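Stormont Bench Rules, second edition: review
Posted 28 Oct 2026

I have wanted something like this for years. If you run a two-armed robot at a table, with people walking up to it all day to swap a cup or nudge a bottle back into place, you know how the rules usually get made. Someone gets a fright, a note goes up on the wall, the note falls down, and three months later a new person does the same thing. The big safety standards are worth reading and you should read them, but they were written with fences and factory floors in mind, and they won't tell you what to do when the task is a drink of water.

Stormont Bench Rules is a 32-page booklet, a set of 8 laminated cards and a pad of run sheets, published by Pundon. It covers tabletop work with one or two arms, light objects and people close by. We've been using the second edition at our place in Illville since May, mostly on handling and pouring jobs, and I like it so much that I've become a little tiresome on the subject.

What you get

The booklet is the heart of it. Every rule takes up half a page at most, in big type, with a short "why" under it and a shorter "how you'll know you broke it" under that. The second part is the one I love. Rule 4, for example, says that everything on the table has to have a job in the current run. How you'll know you broke it: you moved something out of the way with your hand while the motors were on. Ouch! I did that twice in the first week.

The cards repeat the rules by stage: before power, before first motion, during the run, after a stop, liquids, hands and grippers, cables, end of day. They're a good size and they wipe clean (ours have needed it). The run sheets are the weakest item in the box, and I'll get to those.

The liquids section

This is what sold me. The first edition had a single paragraph saying to keep water away from electronics, thank you very much. The new one gives liquids six full pages, and they read like they were written by someone who has mopped.

The main ideas are simple. Use water until you can defend using something else. Start with less than you think you need. Keep the receiving cup on the table and well inside the edge. Decide before the run whether the cap is part of the task, write it down, and don't let it drift. We had been sloppy on that last one. Half our team was practicing the approach and tilt with the cap on and the other half took it off, and our notes mixed the two together. Now it's a box on the sheet, and going back through old notes is the only time I miss the old chaos less than I expected to.
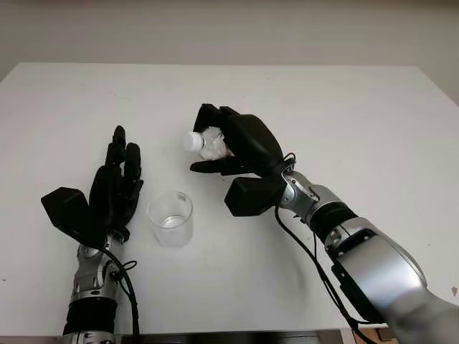
There's also a lovely bit on soft containers. A thin plastic bottle changes shape when you squeeze it, so a grip setting that was fine for a full bottle may be far too much for one that's nearly empty. The booklet asks you to set grip limits per container and per fill level, and to throw out a bottle once it has been crushed enough to sit differently in the hand. I'd never have thought to make that a rule. We go through more bottles now, and our pours are much easier to compare from one day to the next.

The same pages tell you to write down what kind of vessel is on the receiving end, glass or plastic, every time. Glass gets its own short list: slower approach, a dustpan within reach, nobody barefoot or in sandals. Plastic gets two lines. I was pleased to see that they don't ban glass outright. Plenty of real tasks involve it, and a flat ban just means people break the rule quietly.

The idle hand

Card 6, hands and grippers, has the best rule in the set: the hand that isn't doing the work still has a position, and you choose it. With two arms it is so easy to think only about the one holding the bottle. The other one gets parked wherever the last run left it, and then it's in the way of a person reaching for the cup, or it's the thing that knocks the cup over. The booklet wants a named resting pose for each task, open, clear of the working hand's path, and the same each time. It took us one afternoon to write ours. People noticed the difference right away, mainly because visitors stopped asking whether the other arm was "about to do something."

The cable card is similar in spirit. It asks you to run each arm through its full reach, slowly, while a second person watches only the cables. That's all they do, watch cables. It felt silly for maybe a minute and then we changed how two of ours were tied.

Stops, and who gets to call one

The stop rule is blunt: anyone in the room can stop a run, they don't need to give a reason at the time, and the operator may not ask for one until the arms are still. After a stop you finish the sheet before you restart. I think this is exactly right, and it has been the easiest of all the rules to teach.

Where it gets trickier is what counts as a stop. Stormont says a paused run where a person reaches in is a stop, full stop, with the sheet and everything. So if the cup is a finger's width off its place and you lean in to shift it, you've just bought yourself some paperwork. I grumbled at first. Then I saw how many of our little reaches happened in the same spot, between the two hands, and we moved the start position instead.
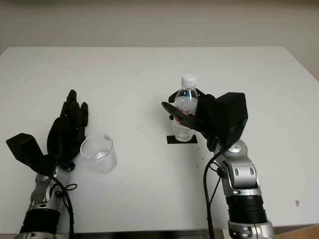 Marleny Rengifo thinks I'm being too easy on this part. Her view is that a rule asking for a full sheet after every small reach will be followed for a month and then faked, and that a good standard should have a lighter grade for it: arms paused, hand in, hand out, one tick mark. She'd keep the full sheet for contact, spills and anything that surprised the operator. She also pointed out that the booklet never says how long a pause has to last before the arms count as still, and she's right, I went back and looked. That's a real gap and I hope the third edition fills it.

Now the run sheets

They're too small. The box for "objects on table" fits perhaps four words in my handwriting, and this in a system that wants fill level, cap, container and vessel type recorded every time! We ended up typing our own version. Since then we've logged 3,627 runs on it, and 376 of those have something written in the stop section, which I consider a sign of health. Before, that section would have been blank and we'd have told ourselves it was a smooth summer.

There's no digital version of the sheet in the box either. Pundon will sell you one separately, in a format I couldn't open without help. Skip it.

A couple of smaller gripes. The index is thin. The page on marking positions says to give each object a fixed, visible place on the table, which is great advice, but it doesn't say a word about how to choose something that won't slide or lift a corner under a bottle. And the surface cleaning rule (wipe down at the end of the day) ought to be a start of the day rule as well, in my opinion. Small marks on a pale tabletop can confuse a vision system, and they confuse people too, who start wondering if that's a spill from this run or from last week.

How it compares

The only other thing I've used at this scale is the Ticona pocket guide, and I still keep a copy around. Ticona is better on electrical matters and much better on lifting and moving the arms themselves. But its rules are long, and they're written for whoever signs off on the room. Stormont is written for the person standing at the table with a cup in their hand – and that person is the one I worry about. If you can get both, get both. If you only have room for one set on the wall, you can guess what I'd hang up.

Who should buy it

Teaching labs, for sure. Small teams, yes. Anyone who has two arms and one table and is about to let in a summer intern, please, yes. If you already work to a formal risk assessment, this won't replace it and the booklet says so on its first page, but it will give your assessment something people can remember at half past four in the afternoon. Marleny Guzmán borrowed our liquids card to copy out the container list and I haven't had it back yet, so I've ordered a second set. The cards aren't sold singly.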